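Curnarby, night two

6th April. Back from the film festival, feet hurt, typing this before I forget half of it.
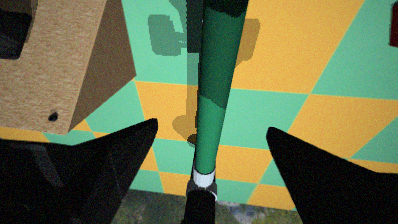

So the big one was Grikstead. Sold out, all 1,107 seats supposedly, and I was up in the second balcony behind a very tall man. Slow first hour. Really slow. Then the sister comes home and the whole thing wakes up — she has maybe four scenes and I'd watch a movie of just her. No idea why she isn't the lead. The guy playing the brother was fine. Mumbles a lot.

Q&A after, but I skipped out to make the late show of Prulik. Worth it. It's a two-hander, set almost entirely in a bus station, and the older actress does this phone call in one take that had people around me sniffling. Me too, ok. She did mostly radio plays before this, acording to the program. You can tell, that voice.

El Fassi was the letdown. I'd been looking forward to it since March, when the trailer went up. Great cast, nothing for them to do. Everybody stands in doorways looking worried. The dinner scene is good and the ending just sort of happens.

Other stuff. Popcorn line was terrible. They've moved the box office round the side, so if your going tomorrow don't wait at the front doors like I did. Passes are down to the last few, and day tickets go on sale an hour before each show, up to 5 per person.

Tomorrow is shorts in the morning, then the restored print of the old stage musical, if I can get up. Might swap the shorts for a second go at Prulik — want to see that phone call again from closer in. Will post if I stay awake.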